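Durnbridge: did anyone buy the Gilles reveal? (spoilers through the August episodes)

mokwood_fan
OK I have to get this out because my sister won't talk about it anymore. I've watched Durnbridge since the hotel fire and I do not believe for one second that Gilles Lemaire is Inès's father. They had the man in town for 200 episodes! He had dinner with her mother in the Mokwood kitchen and neither of them so much as blinked. Now there's a letter in a piano bench and we're all supposed to gasp?

tealight80
I gasped, sorry. The actress playing Inès sold it for me. That walk down the pier with the letter in her coat - I had to put my laundry down.

mokwood_fan
She's great, no argument. It's the writing I'm mad at. Hervé Chauvin was set up as the father back when he bought the boatyard. He had the same birthmark talk with the doctor and everything. Why spend a whole winter on that and drop it?

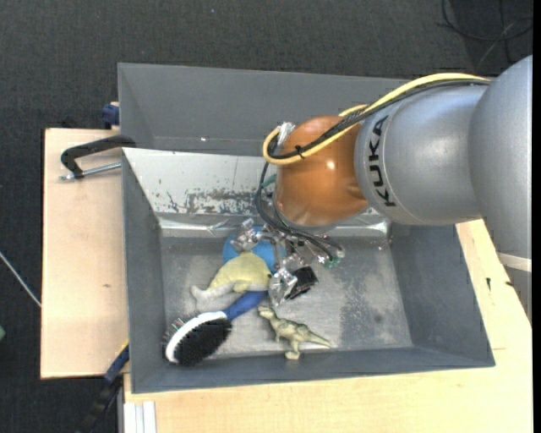 And another thing, the blood test. Anil ran it himself, at night, with the lab door open, while Hidayah was standing right there in the hall. She's been blackmailing Hervé for months. If you think she walked off without touching those samples you haven't been watching the same show as me.

Pipsqueak_R
Hidayah didn't switch anything. She was on the phone with the Waaka people that whole time, you hear her say "I'll sign it" right before the ad break. I rewatched it last night.

mokwood_fan
You hear her SAY it. We never see her on the phone. Go back and look, the camera stays on Anil.

Pipsqueak_R
Went back. Fine, you're right that we don't see her. Still think you're reaching.

longtimelurker300
My guess is they wanted Hervé free for the Mundico takeover story and a daughter would get in the way. He can't be marrying Inès's best friend if he's her dad. Well, he could, but even Durnbridge has limits.

tealight80
Does it though? Remember the 2 weddings in one afternoon?

longtimelurker300
I take it back.

mokwood_fan
Ha. That was a good week, I'd watch that again over any of this. I'm giving it until the custody hearing, and if Anil doesn't pull that file back out of the drawer I'm going to be unbearable in here.

Recent threads
Who locked the boatyard gate?
Mundico takeover - can somebody explain it to me
Best Durnbridge slaps, ranked
Is Hidayah leaving the show?
Recaps for people who missed August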